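Learning to cook rice again

Sun 28 January

When I moved to Balley, I thought the language would be the hard part. The hard part was rice. At home my mother made it every day and I never once looked at how she did it. I only ate it.

My first winter here I bought the cheapest bag in the store on Clulwood Street and cooked it like pasta, in a lot of water. It was soup. The second time I used less water and I burned it so badly that I had to soak the pot for two days. After this I ate bread for a month, and I was too ashamed to tell my family.

Then Aoi Hamada moved into the apartment under mine. She heard my story on the stairs and she did not laugh, or she laughed only a little. She came up with her own pot and a bag of short rice, and we washed it together in my sink. I had never washed rice before. She changed the water five times and she did not hurry.
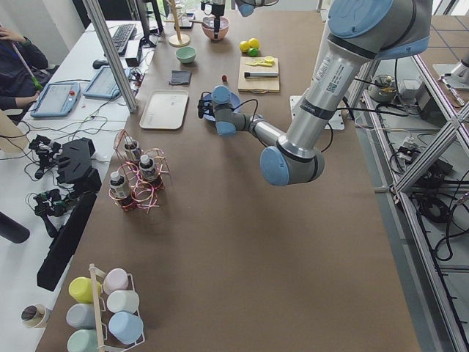 The next thing I learned is to wait. Aoi lets the rice sit in clean water for half an hour before she turns on the stove, and ten minutes more with the lid closed after she turns it off. I always wanted to open the lid. "You are letting dinner out," she told me, and now I say the same sentence to my husband.

For a while I looked at electric cookers. There is a nice one at Gurnow, but it costs 189 and my kitchen has no free outlet -- the kettle and the toaster have them all. So I continue with the pot. It has a heavy lid and one loose handle, and I know its sounds now. When the bubbling becomes a small dry crackle, I turn off the gas.

Last week I called my mother and explained to her my method, very proud. She listened until the end. Then she said she has used a machine for twenty years, and asked me if I am eating enough vegetables.

In February I want to try rice with chestnuts, if I can find chestnuts at that time of year. If you know a store near Balley that sells them frozen or in a jar, please write to me in the comments.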